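Murnbridge Robotics Club — bench notebook
3 min read

Thursday, after 4

Second try at the folding task. The club wants it ready for the Liletden demo day in September. I still think we picked it because it looks good in a proposal, and I'm writing this down before anyone tells me it went great.

Working with the red T-shirt first. The Ivo script wants a grip on an edge and then a lift. Its edge finder reports high confidence on nearly everything, including plain creases, so I don't put much weight on the number.
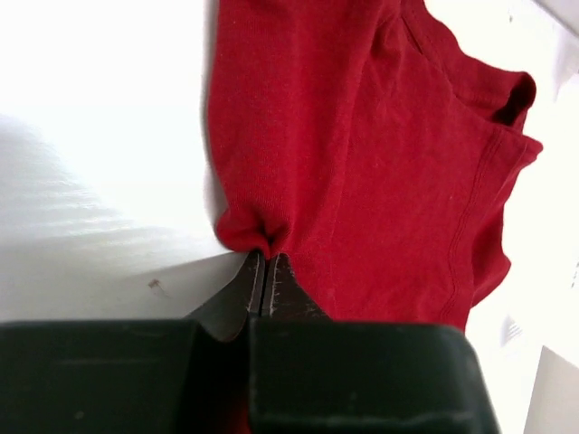 Grip on a bunched fold, hem off to the right.

A grip like that counts as a "grasp success" in our log. I'd like that changed. Holding some cloth and holding the right cloth are different results, and we've been adding them together. The summary sheet says 959 logged grasps, and I doubt the total means much until somebody splits it.

Start pose for the two-arm part is below. Basket stays in the back right corner, folded stuff back left. Please don't move either one between runs, the Villalba planner has both positions typed in by hand. 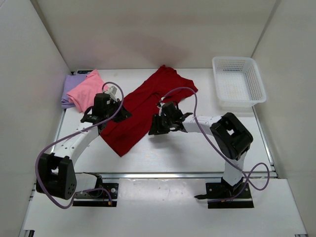
Grip and lift

Ran the lift at the slow setting and then at the default. Default looks better on video and tells us less. I'd keep it slow until the folds are worth filming.

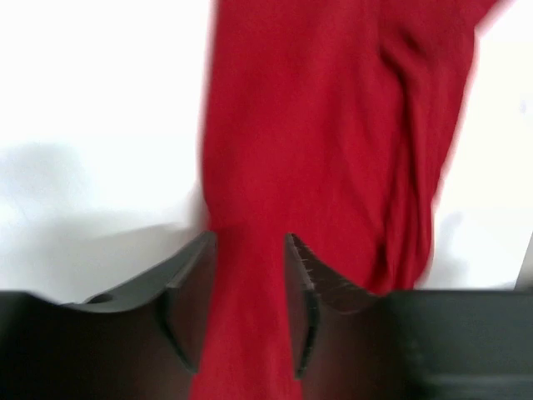

My main complaint is still the scoring. We gave ourselves 33 points for the last round, and most of those came from steps a coat hook could pass. A strip of red cloth running down between the fingers says nothing about which part of the shirt it is, and the score sheet has no box for that. Also, there's lint along the top of the right finger. Add "wipe fingers" to the start checklist — it's a two-second job.

Switched to the lavender one for the handoff between arms. Same script, no tuning, on purpose. If it only works on red I want to know now. 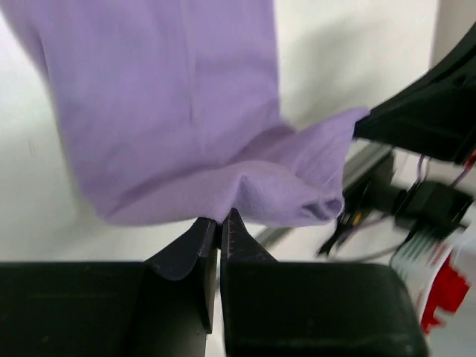

Is the Ivo script ready for Liletden?
Not on my vote. I want one scoring sheet that separates edge grips from lucky ones, and two clean sessions using it.

To do: split the log, fix the sheet, ask Villalba group about the typed-in positions.

Recent entries
- Basket position, again
- Why the edge finder likes creases
- Score sheet, draft 2
- Cable check before the Murnbridge open house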